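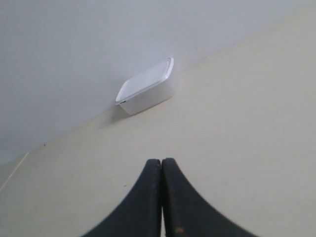
Posted by Margit Tveit

Call for participants: opening and closing snap-on lids

The Flenside test kitchen is looking for 39 adults to take part in a household study of food storage containers with snap-on lids. The study is run for Olenico and covers one type of container: rectangular, plastic, white, with a raised rim on the lid. We want to know how people grip these containers, where on the rim they press, and how the lid is handled after repeated use at home.

The study has two parts. The first is a session at Flenside lasting 200 minutes, breaks included. You will sit at a table and open, close, move and stack containers, first empty and then filled with dry rice or water. Between rounds you fill in a short form on effort and comfort. The second part takes place in your own kitchen. You take home one container, use it for leftovers for 23 days, and note each opening and closing in a paper log. 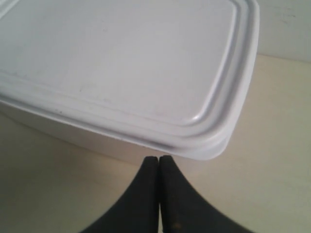 Lid with recessed center panel and stepped rim.

Containers are handed out in used condition. Small marks and a slight haze on the lid are normal and should be left alone. Wash the container by hand with dish soap and a soft cloth - no scouring pads and no dishwasher. Do not write on the lid or put stickers on it. If the lid cracks or the base leaks, stop using it and bring both parts back.

Who can take part:

Adults aged 18 or over who prepare food at home at least four days a week.
Both left-handed and right-handed people. We are short of left-handed participants.
People with reduced grip strength are welcome. Please state this when you apply so that we can schedule a longer session.

You cannot take part if you have an open wound or a recent injury on either hand, or if you work for a maker or seller of kitchen goods.

Sessions are held on weekday evenings from 5:30 p.m. and on Saturday mornings. 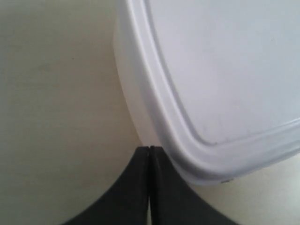 Participants are paid after each part, by bank transfer. Travel by bus or train is refunded against a receipt. If you leave the study early, you are still paid for any part you have completed.

Hand measurements and log entries are stored under a participant number. Names are kept separately and deleted when payments have cleared.

To apply, send your name, age, dominant hand and preferred session time to Ylva Granström at the Flenside front desk. Write "Lid study" in the subject line. Applications close at the end of January.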